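Viltwood Teleop Set: data card

Version 7, released February 15, 2023. Maintained by the Cilen manipulation group.
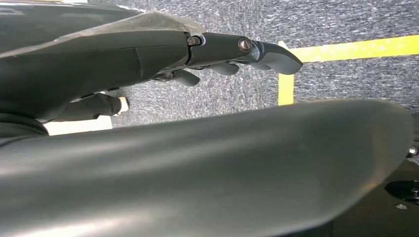
Viltwood is a set of demonstrations recorded on a two-arm robot with multi-finger hands. Every episode was produced by a human operator, either by remote control or by moving the arms by hand. No scripted or planner-generated motion is included. The set is meant for imitation learning and for work on hand retargeting. It has not been tested for anything else.

Contents

Total episodes: 2295
Tasks: 28
Operators: 8
Collection modes: remote control (tag "remote"), hand guiding (tag "guided")
Streams: wrist video, joint positions, joint velocities, commanded finger targets, task label, outcome label

The split files are stored beside the episodes. The test split holds out whole tasks. The validation split holds out episodes from tasks that also appear in training. Do not merge the two when reporting results.

Collection modes

Remote. The operator wears tracked gloves and stands outside the work area. Wrist pose is mapped to the arm by inverse kinematics, and finger pose is mapped to the hand by Tolteo, our retargeting layer. The operator engages motion with a foot pedal. When the pedal is up, the arms hold position and the recorder keeps running. These pauses are left in the data and flagged in the "engaged" field. Most training code will want to drop them.

Guided. The arm is put into gravity compensation and the operator moves it by the forearm. Fingers are not moved by hand in this mode. They are opened and closed from a small handheld controller, so finger motion in guided episodes is coarser and tends to come in steps. The operator's hands and sleeves are often visible in the wrist video. Policies trained on guided video alone picked up on this and performed poorly when no operator was present. We suggest using guided episodes for joint trajectories and masking the video.

Tasks

Tasks fall into four groups: pick and place, two-hand transfer, opening and closing containers, and floor-level retrieval. The full list is in the task table, with the written instruction the operator was given. Operators were told the goal and the starting layout. They were not told which arm to use unless the task required it. As a result, arm choice varies between operators and is worth checking before you pool their data.

Floor-level retrieval has the highest failure rate. The arms work close to each other at low heights, and one forearm often blocks part of the other wrist's view. We did not filter episodes for occlusion. If your model depends on wrist video alone, expect weaker results on this group.

Episode format

Each episode is a single directory. The video is stored separately from the numeric streams, and both carry timestamps from the same clock. Numeric streams are recorded at a higher rate than video and are not resampled. The Surdu loader does nearest-timestamp matching by default. Set "interp" to true if you want linear interpolation of joint positions. Interpolation is not applied to finger targets in guided episodes because it hides the steps described above.

Joint order is left arm, left hand, right arm, right hand. Units are radians and radians per second. Left and right are from the robot's point of view.

Outcome labels

Every episode is labeled "success", "partial" or "fail". The label was entered by the operator at the end of the episode and checked by a second person against the video. Where they disagreed, the second person's label was kept and the episode was marked "relabeled". Failed episodes are included in the release. The default loader settings return successes only.

"Partial" was used unevenly. Early operators used it for any dropped object, even if the object was picked up again and the task finished. The rule was tightened in May, and a drop followed by recovery now counts as success. Episodes recorded before that change have not been relabeled. Filter on the "label_rule" field if this matters to you.

Known issues

Finger calibration drifts over a long session. Calibration was run at the start of each session and the offsets are stored, but no correction is applied within a session.

Exposure on the wrist cameras was left on automatic. Brightness shifts when an arm passes close to the lens.

In remote episodes there is a delay between commanded and measured finger position. It is not constant. Use measured position for state and commanded position for action, and do not assume a fixed offset between them.

Two tasks in the container group share the same written instruction by mistake. They differ in starting layout. The task ID is correct in both cases.

People in the data

Operators and other staff may appear in part in the video. All of them agreed in writing to the release. Operator IDs are random and are consistent across sessions. Please do not try to identify anyone from the footage.

Changes in this version

Added the floor-level retrieval group.
Fixed swapped left and right finger targets in a batch of guided episodes.
Added the "engaged" field to all remote episodes.
Removed episodes with missing wrist video.

Results from earlier versions are not comparable on the test split, which was redrawn when the new group was added.

Use and contact

Released for research use. Commercial use requires a separate agreement with Cilen. Report bad episodes through the issue tracker and include the episode ID, the version number and the stream affected.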